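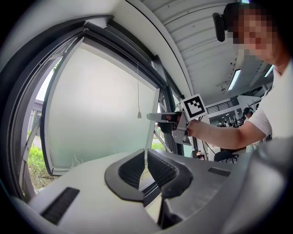
How many demonstrations do I need before a policy can learn to close a window?

For one window and one type of latch, we got a usable policy from 90 demonstrations. A second window of another type needed nearly the same number again, so plan your recording time by window and not by building.

Before you record

Clean the marker cubes with a dry cloth. Check that every face of the cube is flat, as a lifted corner disturbs the pose estimate more than dust does. Start the Jema recorder and wait until it reports both grippers and the head view. Then move both grippers slowly in front of you for 12 seconds. Jema uses this part to align the clocks.

Recording

1. Stand facing the window, with your elbows near your body.
2. Say the name of the task aloud. It makes the later cutting much easier.
3. Bring both grippers towards the sash. Keep the markers turned to your own eyes as much as the task allows.
4. Take hold, move the sash at an even speed and release.
5. Go back to the start position and stay still for 2 seconds.

If you make a mistake, do not stop. Correct it and finish. We keep these takes in a separate folder called Tolarar, and the policy trained with them recovered better after a missed grasp.
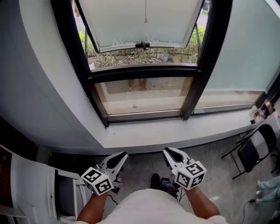
Marlene Haberkorn writes that frosted glass gave her more trouble than the latch: her depth estimates were jumping in the afternoon, and she now records tilted windows only in the morning.

We have seen the same jumps at our Eichhorn site. Our solution was to switch off depth and to train on colour views and gripper poses only. The result was a little slower in the approach, but more stable at the contact.

Training

Cut the takes, remove those with lost markers, and train for 2,000 epochs with the settings in the Pusness file. Save a checkpoint regularly and test several of them, as the last one was not our best.

Henrik Stöcker, 2026-10-19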